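# Shared Kitchen: Frequently Asked Questions

The following answers apply to the second-floor kitchen at Altdale House. Residents with questions not covered on this page may write to Kiros Gidey in the Residence Office, Room 116.

**Who may use the kitchen?**

All residents of the second and third floors may use the kitchen at any time between 6:30 a.m. and 11 p.m. Guests must be accompanied by a resident.

**Which appliances are provided?**

The residence provides a toaster oven and a two-slot toaster, both kept on the left side of the counter. Residents may not bring additional heating appliances – this includes hot plates and rice cookers – without written approval.

**What may be left on the counter?**

Shared utensils, lidded canisters and cutting boards may remain out. Plates and personal groceries must be put away within 30 minutes of use. Cloths and towels must be taken off the toaster oven before it is switched on.

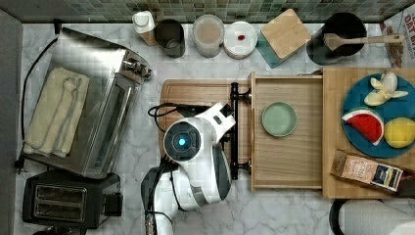 **How do I request a storage shelf?**

Shelves are assigned by the Residence Office at the start of each term. Complete Form 87 and return it to Room 116. Requests received after the start of term are placed on a waiting list.

**How should the cutting boards be cleaned?**

Wash wooden boards by hand with warm water and dish soap, then stand them upright to dry. Do not soak them.

**When is the kitchen closed for cleaning?**

The kitchen closes every Wednesday from 9 a.m. to 11 a.m. Items left in the sink at that time will be moved to the holding bin and discarded after one week.

**Whom do I contact about a broken appliance?**

Unplug the appliance and call extension 901. Repairs are arranged by Nattawut Suwannarat. Residents should not attempt repairs themselves – even minor ones, such as replacing a knob.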